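I have been learning to fold fitted sheets, sort receipts and cook rice without help for many years now, but what I want to write about tonight is moving to a small town in a country whose language I learned from books. Long thread, sorry in advance.

I came to Drurthorpe in April. Before this I lived only in big cities. The first week I said "Good day" to people on the street and they looked at me as if I was going to sell them a vacuum cleaner. Now I say "Morning" and it works until maybe 2 p.m.

My textbook had a whole chapter on how to ask for directions to the museum. Drurthorpe has no museum. It had no chapter on what to say when the man at the hardware store asks "You all set?" I said "Set of what?" He was very kind about it.

For those who also learn: "you all set" can mean do you need help, are you finished, do you want to pay, and please leave, we are closing. You have to look at the clock and at the face.

Small words are the hard ones. I can read a contract. I passed an exam with the word "notwithstanding" in it. But "I'm good" as a way to say no, this took me most of the summer. The waitress offered coffee, I said "yes, I am good," and I got no coffee. Three times in the same diner.

The rental agency here is called Harnetti and they write beautiful letters. "Kindly be advised." "At your earliest convenience." I understood every word and I answered in the same style. Then I called them on the phone and did not understand one sentence. I think the letters and the phone belong to two different countries.

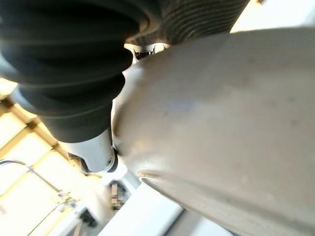

What helped me with the phone: I write down my first two sentences before I call. After that I am alone, but at least the start was good, and people are more patient with someone who started well.

Also I ask them to spell. It is normal to ask this, I was ashamed for a long time and there was no reason. The woman at Harnetti spelled "escrow" for me and then said she also has to look it up every year.

I keep a notebook. It is a Kikuchi, the kind with thin gray lines, from before I moved. One word or expression on each line, with where I heard it. I do not write the translation. If I write the translation, I remember the translation.

Last week I counted the lines for the first time. 2,705. I was proud for one evening. Then I read from the start and found "no worries" written down on page one, page four and page nine, each time as a new discovery.

Some lines from the notebook, as they are:
"I could eat" (bus stop, means very hungry)
"not too bad" (doctor, means good)
"interesting" (neighbor, about my soup, means I should not bring it again)
"a ways" (gas station, means you will need the car)

The soup was beet soup. I still think it was a good soup.

People ask me which app I use. I paid for Atent for 3 months. It is a nice app, and it told me each morning that I am a star. It promised 4,000 words, and I believe they are in there. But it taught me "the heron is standing in the reeds" and I wanted to know how to tell the dentist which side.

I don't say do not use an app. I liked it on the bus. Only, for me, the library was better. They have a reading group with easy novels and a plate of cookies, and you are allowed to only listen. I only listened until the fourth meeting. Then I disagreed with somebody about the ending and forgot to be nervous.

One thing I did not expect is that I am a different person in English. More polite, and a little more boring. At home I interrupt everybody. Here, when I have my sentence ready, the conversation is already about somebody's roof.

Jokes are coming back slowly. In my own language I am quick. The first time I made the whole reading group laugh here, I went home and wrote the joke in the notebook too, on its own line. It is not a very good joke. It was about the cookies.

A question for those who moved as adults — when did you stop counting in your first language? I do the prices in English now, but if the number is over 60 I go back without noticing. My phone number I can say only in the language I learned it in, so with the dentist it was very slow.

I will answer replies tomorrow, my English gets tired after nine in the evening. And if you have small words that gave you trouble, please send them. I still have half a notebook.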